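21/12/2019

Learning to write a letter again

When I moved to Ziltberg I promised my aunt to write her every month. She does not use a computer and on the telephone she always shouts, so a letter was the only way. I wrote the first one in September, in the second week, and it took me the whole evening. I had one page and it was a bad page.

The problem was that I did not remember how a letter goes. At work I write messages all day, but they are short and they always want something from the other person. Please send the table. Please confirm the hour. My aunt does not need to confirm anything. I sat in the kitchen with the pen and I had the feeling of a student who did not prepare for the exam.

Zlata Pasichnyk, my neighbor from the second floor, told me she writes to her sister in the same notebook for a whole week, a few lines every evening, and then she cuts out the pages and sends them. I tried it and it is much easier for me. In the evening I still remember what the bakery smelled like or what the man on the tram said to his dog. After one week I would remember only that it rained.

I also bought proper paper. There is a small shop called Damance behind the post office, where they sell it by the sheet. I took 11 sheets of the cream one, which is a little rough, and my old fountain pen likes it. On the smooth white paper from the office the ink goes through and you can't use the other side. The envelopes I took too small the first time, so I had to fold the letter in four and it looked like a note from school.
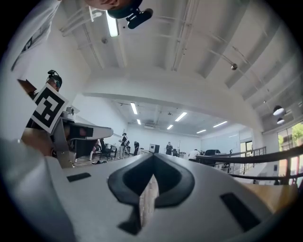

The other difficulty was the language. With my aunt I write in our language, of course, but after some years abroad my sentences became strange. I put the verb in the wrong place, and I forget the simple words, like the word for "drawer". I had to describe the drawer to her. She answered with the correct word, underlined with two lines, and nothing more on this subject. Since then I keep a dictionary on the table and I feel less ashamed when I open it.

Her answers come after 2 weeks, sometimes later. She writes about the garden, about the prices, about who had an operation. In her last letter she copied for me a recipe for plum cake from my grandmother, with the quantities in cups, and I know exactly which cup she means because it had a blue handle and we all fought for it. I made the cake on Sunday evenings' leftovers of plums, if I can say it so, and it was a bit sour, but I ate it to the end.

My friend Chantelle Ngubane asked me if I keep copies. I don't. At first I thought I should, but then I would write for the copy and I would become too careful. What I keep are her letters, in a box from winter shoes, in the order they arrived.

The December letter is already three pages and I still didn't tell her about the new heating. If I want it to arrive before the New Year I must bring it to the post office tomorrow morning, before the line gets long, and I have no stamps at home again.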